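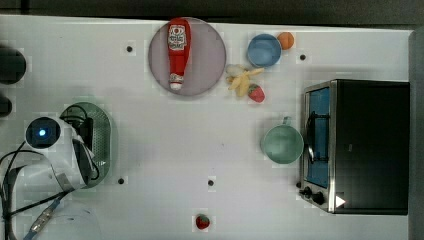
Back from the Zovcombe open day and I have to get this down while it's fresh. 72 people through the doors in January, in the rain! Thread.

The kitchen table was my favorite stop. One arm, a little toaster oven, and a pile of play food (bananas, strawberries, a ketchup bottle on a plate). You call out a request and it has a go at it.

Babatunde Shehu ran that station and let us pick the requests. A kid near me asked for "the strawberry" and he grinned and said, ok, which one? Great question to put to a robot, by the way.

It went for the one by the bananas. Dropped it once, got it on the second try, and the whole room clapped like it had scored a goal.

The software is called Tolto. Babatunde told us they recorded 288 practice runs for this table before they let visitors anywhere near it. I would have guessed thousands.

The mint green cup is harder than it looks! I got 6 turns with the hand controls and only managed to pick it up by the handle once. My respect for that arm went way up.

We use cookies to remember your settings. Accept | Manage

Also saw the Platel sorting line next door, which is loud and very fast, but I kept drifting back to the kitchen.

They're doing another one in April. Bring the kids, get there before 10, and ask it for the ketchup.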